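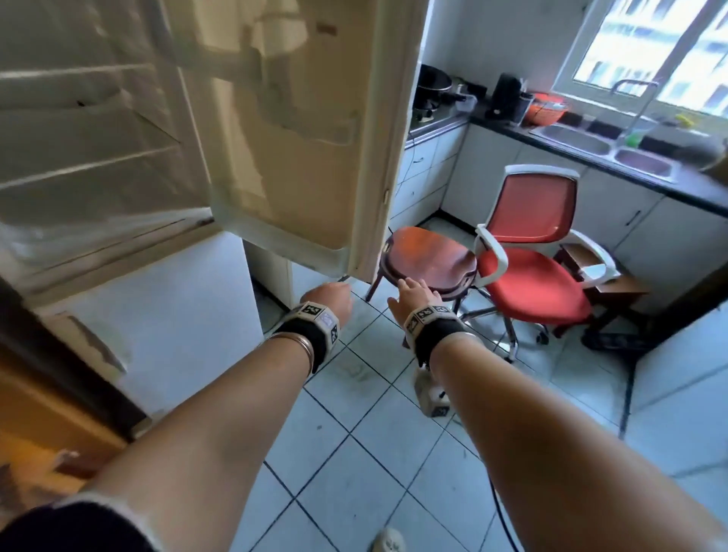
Wrist markers drop out when I reach low

Student project, kitchen tasks for a robot arm. Both wristbands carry square markers. Tracking is fine at counter height, then dies the moment a hand goes down near the stool. Demo is in June. 18 of my 140 clips are usable. Ideas?
Iona Lindsay

Roald Eklund
Check the angle first. Past 70 degrees or so of tilt, flat squares are just decoration. Lock your exposure too, with that window behind the sink.

Angus Yule
Buy a taller stool.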